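Episode boundaries, again

I have rewritten the episode rules for Prothero, and since the old version is still being passed around, the current one is summarized below. It applies to all hand-held gripper collection on soft goods. Rigid objects keep the Stavuvside rules for now.

An episode starts with the fingers open and clear of the item. It ends the same way. The previous wording allowed an episode to end on a closed grasp, and we had to drop 995 clips out of more than 2,000 because the last state could not be labeled. Most of those were fabric tasks.

Fingertips get checked before each batch. Lint and thread in the seam change how the pads meet, and on thin material that small difference matters. Wipe with a dry cloth. Do not use solvent on the pads. If a strand shows up mid-episode, finish the episode, mark it F4 in the log, and clean before the next one.

Zippers have their own section now. The start state (closed, open, partly open) is written down before recording, and the fabric around the zipper is left with its folds. Flattening it first gives tidy data and a policy that fails on anything pulled out of a bag.
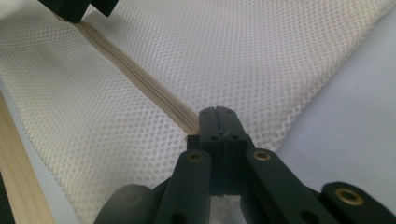
Idalina Nogueira objected to the part about folds. Her view is that an unflattened start state should be graded, with at least a low and a high setting, or two operators will read the rule two ways and the set will drift without anyone noticing. She would also like the grade fixed by a second person.

I accept the first point. The grade goes into the next revision as a required field. The second person I have left optional, as Clilik runs single-operator shifts and the rule would be ignored there by September.

Remaining items: hold still for 5 seconds at the start state, keep sleeves out of view, and do not restart a failed grasp inside the same episode. A failed grasp is a valid episode with a failure label. The Pirirura log template already has the column for it, to the right of operator ID.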